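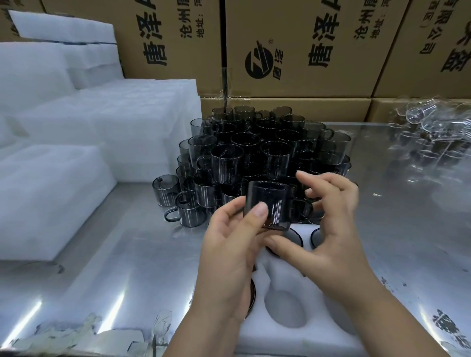
Figure 4.1 A tinted glass mug held above a molded foam packing insert.

Chapter 4
Packaging and the Cost of Breakage

Learning goals
After reading this chapter you should be able to explain how a package protects its contents, work out the cost of breakage per unit shipped, and decide when extra protection is worth paying for.

4.1 A case to start with

Marisol Esposito ran the shipping desk at Grakon, a small housewares distributor in the town of Morris. Each December the company sent out far more glassware than in any other month, and each January the refund claims came in. In her year-end note, dated 2018-12-29, she wrote that 37 cartons had been reported damaged that month. The goods inside were cheap. The second shipment, the phone calls and the lost customers were not.

Her manager, Myrtle Abernathy, asked a simple question: should Grakon pay more for its packing, or go on paying for the breakage? We will return to this question at the end of the chapter, after we have the tools to answer it.

4.2 What a package has to do

A package for fragile goods has two main jobs. It must keep the items from touching one another, and it must slow them down gently when the carton is dropped. The first job is called separation and the second is called cushioning.

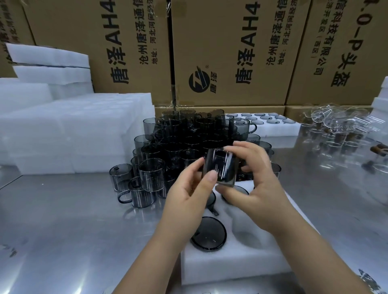
Separation is the easier of the two to check. If a filled carton is tilted and nothing shifts or knocks, separation is probably good enough. Cushioning is harder to judge by eye. Soft material can flatten completely in a hard drop, and stiff material may pass most of the shock straight to the item. The right choice depends on the weight of the item, the area it rests on and the height of the likely drop.

Shape matters too. Handles, spouts and thin rims break before thick walls do - a package that protects the body of a pitcher but leaves the spout bearing the load has not done its work.

4.3 Direct and indirect costs

The direct cost of breakage is the cost of replacing the item and shipping it again. Indirect costs include staff time, storage of returned goods and future sales that are lost. At Pretum, a mail-order firm discussed in Section 4.5, indirect costs made up almost 71 percent of the total. Managers who look only at the price of the broken item will spend too little on packing.

Key terms: separation, cushioning, direct cost, indirect cost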